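Garnstead Guild Newsletter – ladder reset, Skurkitz nerfs, November plans

Quick one this time, patch landed while I was still writing the last one so half of that is out of date already. Sorry.

Ladder reset went fine. Servers down for most of the evening, then up, then down again, then up. If your character shows level 1 in the guild list it's a display bug, log out and back in. Don't open a ticket, they know.
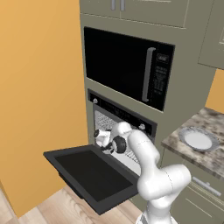 Last updated: 2016-05-19

Skurkitz first as that's what everybody is asking. Yes, the poison build got hit. Venom stacks now cap at 40, used to be no cap at all, and the cloud doesn't follow you through doors anymore. So the old trick of running the crypt in a circle and letting everything die behind you is gone. Still playable. You just have to stop and fight things now, with actual buttons. I respecced into half venom, half traps and it clears fine up to the third boss, after that it gets slow.

If you stay full venom: drop the bone ring, take anything with cast speed. Boots don't matter. Gloves matter a lot.

Magnusson's Hammer is buffed and I mean really buffed. Base damage is 253 now and the swing penalty is gone. Prices went nuts overnight, so check your stash before you vendor anything. Somebody in guild chat sold one on Tuesday for pocket change, we won't say who. If you have a spare please put it in the guild bank, melee tab – we have two new tanks who are still running around with starter maces.

Nostbridge raid. We got to the bridge keeper with 3 people alive and wiped, best try so far. Main problem is still the adds on the left side. Ranged need to kill the bell ringer FIRST, before the archers, every time, even if the archers are hurting you. Healers stay behind the broken cart. If you get the chain debuff run toward the water, not toward the group. Please. Next try is the usual night, invites go out ten minutes before. Bring your own potions, bank is nearly empty.

Loot rules same as before. One main item per person per night, off-spec rolls after. Helge Sandberg is doing the loot list from now on so whisper him and not me.
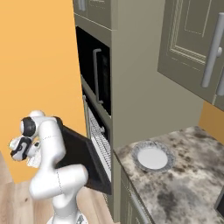 Oven door open, rack inside

Key runs: level 111 keys are the sweet spot at the moment, higher ones give the same drop table and just take longer. There's a rumor that gets fixed in the next patch so run them now if you need shards. Best group seems to be one tank, a frost caster and two of whatever. Druids are welcome, nobody has found out what their new roots do against bosses but it looks nice.

Crafting. Garnstead has its own forge now!! Top of the hill past the stables. Needs guild rank Member or up, if you can't use it ask an officer and we'll bump you. Ore deposits go in the ore tab and not in the gem tab, I spent an hour sorting that on the weekend and I'm not doing it agian.

November. The expansion is supposed to be out then. Nothing confirmed, so don't book time off yet. We'll want to know who's switching class before that, thread is up on the forum, takes a minute to fill in. We are short on healers, long on archers, same as always.

Also still looking for somebody to take over the Nostbridge guide. It's written for two patches ago and the map is wrong. Screenshots would be good. Text is mostly there, just needs a cleanup and the new phase two put in.

Voice server password changed, its in the guild message of the day. Mute your mic if you are eating.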